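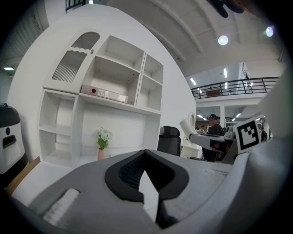

Why did I choose to build a gripper for the hand first, and only later one for the arm?

The hand is more patient than the motor, and it tells me at once where the grip feels wrong. A motor only pushes until something gives way, and then I must guess what happened.

Saturday, evening. I stayed long at the Astura workshop today and my wrist is tired. The plan was to finish the new linkage for Derkach (I still call it by the name of the street where I lived when I made the first drawing). I finished half of it. The left side closes nicely. The right side comes a little later, and when I hold a pencil in the fingers, it turns before it is held.

I took everything apart two times. First I thought that the spring was weak. I put in the stiffer one, the 900 gram one from the Greltudier bag, and it became worse, so I put the old one back. Then I looked at the pin on the right side and found that its hole has become oval. I drilled this hole by hand in October, in a hurry, and now I pay for it. Tomorrow I will print the part again with a smaller hole and open it slowly with the reamer.

My notebook says the trigger has now 4000 closings. At 1000 it was still tight. I would like to know when the looseness began, but I did not write anything between these two numbers. This is a bad habit and I must correct it.

One good thing: the shorter handle. I cut away 9 millimeters and my thumb does not hurt anymore, even after the long afternoon.

The bus to Huluddale was late and I had time to think about the fingers. Maybe I should make the tips softer and leave the ribs as they are. Softer tips will hold a pencil better, but a full cup will perhaps slip. I must try it with water, over the sink.

To buy: two pins, the thin grease, sandpaper. Also I have to return the small hex key, it went home in my pocket again.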